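Stara Project: Frequently Asked Questions

Navarrete Robotics Club

These answers cover the fall section of the Stara student project. Build instructions for the gripper are in the shop binder and are not repeated on this page. Last revised in August.

General

What is Stara?
Stara is a student project on handling soft goods with two-finger grippers. Students operate hand-held grippers, record what the grippers see, label the recordings, and train a small model that is later run on the club arm. Most of the work is recording and labeling. Students who want to spend the term on mechanical design should look at the drivetrain section.

Who runs it?
Josefina Olivares teaches the section and grades the reports. Ignacio Aravena maintains the grippers and the recording software. Hardware faults go to Ignacio, and everything else goes to Josefina.

Where does it meet?
Trumetti Lab, from 4:15 p.m. to 6:30 p.m. The door is locked at 6:45 p.m. and recordings in progress at that time are discarded.

Do I need to know how to program?
You need to be able to read a short Python script and change a value in it. The labeling work needs no programming. Students who have not used a command line should do the first worksheet before the first meeting.

Is this a competition team?
No. The section ends with a written report and an open lab session. A few students have entered their reports in outside fairs. The club does not pay entry fees.

Can I take the section for credit?
Credit is available through the independent study form. The form needs Josefina's signature and a one-page plan. Attendance alone does not earn credit.

Recording

How many episodes does a team record?
The term target is 540 accepted episodes per team. An episode is a single attempt at a single task, from grippers away from the item to grippers away from the item again. Accepted means that it passed review. Last year's knitwear team had 139 episodes rejected before it reached the target, so plan lab time with rejections in mind.

Why are episodes rejected?
The usual causes, in the order we see them:
Recording started after the grippers had already touched the item.
The operator's bare hand touched the item during the task.
The item left the view of both cameras.
The wrong task name was entered in Enum.
A failed grasp is not a cause for rejection. Label it as a failure and keep it.

What is Enum?
Enum is the logging program on the lab computers. It assigns the episode number, stores the task name, and checks that the camera clocks agree. It will not start if the clocks differ by more than the limit in the settings file. Do not raise the limit. Restart both grippers and try again.

Does the lab background have to be clean?
No. Chairs, cables and other people's equipment may be in view. The work surface should hold only what the task sheet lists. Do not rearrange the room between episodes of the same batch, as this makes the batch harder to compare.

Can one person operate both grippers?
Yes. Two-handed folding is normally done by one operator. For holding and passing tasks, two operators may take one gripper each. Write the arrangement in the batch notes.

Can I wear a watch or rings?
Remove them. They catch on the trigger linkage. Long sleeves are allowed if they stay clear of the fingers.

Grippers

The fingers feel loose. Is this normal?
Some play at the outer links is normal. Play at the inner jaws is not. Close the gripper on the gauge block and try to turn the block by hand. If it turns, tag the gripper and put it on Ignacio's shelf.

Can I tighten the pivots myself?
No. Overtightened pivots make the fingers close unevenly, and the fault is difficult to find later in the recordings.

How hard should I squeeze?
Enough to keep the item from slipping when you lift it. The trigger has no force readout. New operators nearly always squeeze too hard, which flattens the fabric and hides the grasp from the camera. Practice on the towel set first.

Can I bring the grippers home?
No.

Training and testing

When do we train a model?
After the first half of the target has been accepted. Earlier training runs are allowed but do not count toward the report. Book the training computer on the sheet by the door.

Our model works on towels and fails on everything else. What did we do wrong?
Probably nothing. Towels have straight edges and stay flat. Report the result for each item separately and do not average across item types. A report that shows where the model fails will be graded the same as one that shows a working model.

Can we use another team's recordings?
Yes, with the team's name in the report. Recordings used for testing must be your own.

How is the report graded?
Half on the data and its labels, half on the writing. Arm performance is not graded. The rubric is handed out at the second meeting.

Soft goods

What can we bring in?
Clean, dry textiles without pins, hooks or loose beads. Items stay in the lab until the end of the term, so do not bring anything you need to wear. Write your name on a tag and store the tag with the task sheet, off the item.

Why is knitwear a separate task group?
Knit fabric stretches before it lifts, and the amount depends on where it is gripped. A fold picked up by a single layer behaves differently from the same fold picked up through its full thickness. Towel labels have no field for this. The knitwear labels do, and it must be filled in.

Where should the jaws close on a cable knit?
Gather the fabric into an upright fold and close the inner jaws on it from both sides, with the braid between them. The braid is thicker than the plain knit next to it and gives the jaws more to hold. Keep the top of the fold above the jaw tips so that it stays in view. Label this grasp as "pinch, gathered."

What about the fluff?
Fuzzy yarn sheds where the jaws press. Brush the jaws off between batches and check the pivot holes at the end of the session. Do not use compressed air near the cameras.

Can the wire rack stay on the table?
Yes, if it is on the task sheet. Place it behind the item with the bottom rail on the table, and lift knitwear clear of it before moving sideways.
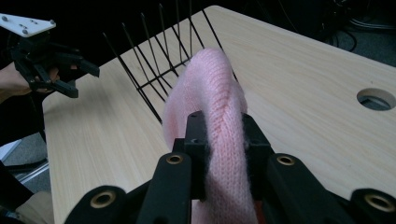 Questions not answered on this page

Leave a note in the Stara tray in Trumetti Lab with your team name and the episode number, if there is one. Josefina reads the tray before each meeting. Gripper faults should be tagged as well as noted.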